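Rivarley revises guidance on care of stone worktops

December 31, 2025

Rivarley Housing Association has issued revised guidance on the care of natural stone worktops, replacing the leaflet given to tenants of the Lougher estate when they moved in. The new text applies to all 164 flats on the estate and takes effect with the next round of tenancy packs.

The main change concerns cleaning products. The old leaflet allowed any kitchen cleaner sold for general use. The revised version rules out vinegar, lemon juice and limescale remover on marble and limestone. Marble consists largely of calcite, and calcite reacts with even weak acids. The result is an etch mark, a dull patch where the polish has gone. Etching is often taken for a stain, but it cannot be washed out. It has to be repolished.

Tenants are now asked to use warm water and a pH-neutral soap, followed by a clean cloth. Scouring powders and wire pads are also ruled out. 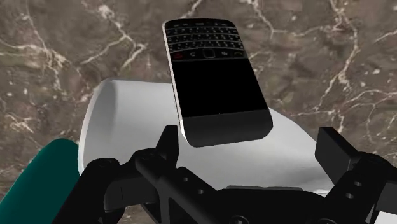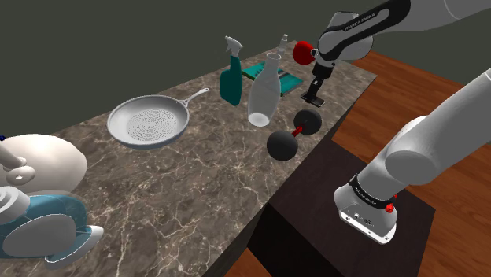
Brown and grey marble patterns are among the finishes covered by the guidance.

A second section deals with sealing. Impregnating sealers reduce the rate at which oil and water enter the stone. They do not protect the surface against acids or scratches, a point the old leaflet left out. The association will reseal worktops every 4 years, or sooner where a simple water test fails. In the test, a small pool of water is left on the stone for 30 minutes and wiped away. If the stone beneath has darkened, water has been absorbed and the sealer is due for renewal.

The wording was drawn up by Defne Kılıçarslan, a surveyor with the consultancy Unuvus, after an inspection of the estate in June. Her report recorded etching in 31 flats, most of it close to the sink. Open joints between worktop and upstand were found in a smaller number, and these have been refilled with a neutral-cure silicone. Acetoxy silicone, the more common type, gives off acetic acid as it sets and is no longer to be used next to marble.

“The damage is shallow in nearly all cases and can be taken out on site,” Kılıçarslan wrote in the report. “Replacement is justified only where the slab has cracked through.”

Repolishing will be carried out by Sosadska under the existing maintenance contract. Each visit is expected to take half a day, and the worktop must be cleared beforehand. Tenants will not be charged for etching that was present at the June inspection. Later damage will be assessed under the usual repair terms.

The guidance does not cover laminate or quartz composite worktops – a separate sheet for these is in preparation. Printed copies can be requested from the estate office.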